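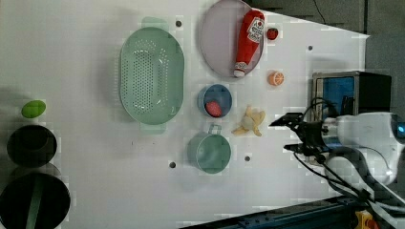 **Longo Preserving Pan, 9 litre**

Product code: 2439
In stock at Okus and Drutmont

The Longo is a wide, heavy-based pan for chutney, marmalade and pickles. It replaces the older Prernum pan, which had the same capacity but a narrower top and a fixed handle.

The sides slope outwards, so a full batch of chutney has plenty of surface to steam from and cooks down faster than it would in a stockpot. The base is thick enough to leave on a low heat for a couple of hours, though you will still need to stir more often towards the end, when the sugar starts to catch.

## Details

- Stainless steel, with an aluminium layer in the base
- Capacity 9 litres to the brim, 6 litres for a rolling boil
- Top width 32 cm, base width 24 cm
- Height 16 cm without the handle
- Weight 2439 g
- Volume marks on the inside, in litres and pints
- Pouring lip on the left, small helper handle opposite the main handle
- Suitable for gas, electric, ceramic and induction hobs
- Not suitable for the oven
- No lid supplied (the 32 cm Prernum lid, code 728, fits)

The main handle locks upright for carrying and folds down for storage. Keep it upright while the pan is on gas - it gets very hot if it rests against the side.

## How much it makes

A green tomato chutney made with 2 kg of tomatoes, 1 kg of onions and the usual vinegar and sugar sits just below the 6 litre mark at the start and ends up a little over half that. Marmalade needs more headroom. Keep to 1 kg of Seville oranges per batch, or it will come over the top when it reaches setting point.

Bianca Tudose tested the pan for us with piccalilli and a plum chutney. Her only complaint was that the pint marks are hard to read once the pan is full of anything dark. We agree, and have asked for them to be stamped deeper on the next run.

## Care

Wash before first use. It will go in the dishwasher, but hand washing keeps the handle fittings from going dull. Don't leave chutney or anything else with vinegar in it standing in the pan overnight. If something has burnt on, cover the base with water, add two spoonfuls of bicarbonate of soda and simmer for ten minutes.

White or rainbow-coloured marks are from hard water or heat. A wipe with vinegar takes them off.

## Related items

- Jam funnel, wide neck - code 1049
- Muslin squares, pack of four - code 400
- Prernum lid, 32 cm - code 728

## Delivery and returns

Sent by courier in its own box. Unused pans can be returned within 30 days. For spare handle rivets, ask for Alby Tautahi at the Drutmont shop. We expect more spares in September.

Page updated August 9, 2018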